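Looking after a hand gripper you use on laundry

I have been folding and sorting clothes with a hand-held gripper for a good while now, and I love the thing. It also picks up lint like nothing else in the house! A few small habits keep mine working sweetly, and most of them take less time than boiling an egg.

Start with the fingers. Soft fingers get slick from fabric softener, and you notice it first on thin T-shirts, which slide out just when you lift. Wipe both fingers with a barely damp cloth and one drop of dish soap, then a second cloth with plain water, then let them air dry. No rubbing alcohol on the soft parts (I tried it on an old Prendex pair and they went chalky in a week). If the fingers have cutouts, run a cotton swab around the inside edge, because that's where the fuzz packs in.

Next, check that the tips meet. Close the gripper slowly on a strip of ordinary printer paper and tug. The paper should hold evenly on both sides. If it swings to one side, loosen the finger screws half a turn, close the fingers all the way, and tighten again while they are shut. Eun-ji Han taught me that one, and it beats squinting at the gap with a ruler.
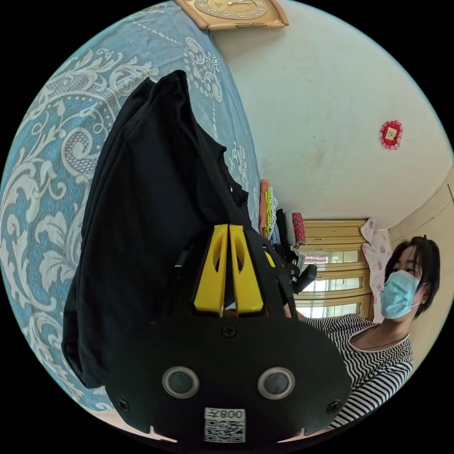
Heavy, dark things are the best test after any adjustment. Pinch a thick fold, lift it straight up off the bed and count to five. If it creeps, your grip is too shallow, so go in deeper before you blame the fingers. Dark cloth also shows you lint you'd never spot on a towel, so give the fingers one more wipe when you're done.

Screws! Check them once a month with the right size driver and stop when they feel snug. I put a tiny dab of nail polish across each head and onto the plate, and if the line is broken, the screw has moved. Cheap and brilliant.

For lenses or sensor windows, use a puff of air first and a dry microfiber cloth second. Never the cloth you used on the fingers.

Squeaks usually come from the slide. Brush out the fluff with an old toothbrush before you add anything, then use a little dry lubricant on the slide only. Oil will find its way onto a white shirt, trust me. My tin of Lukance powder has lasted since January and is still half full.

Store it with the fingers open, away from the radiator. Liis Jaunzems hangs hers on a coat hook inside the closet door, and I've copied her.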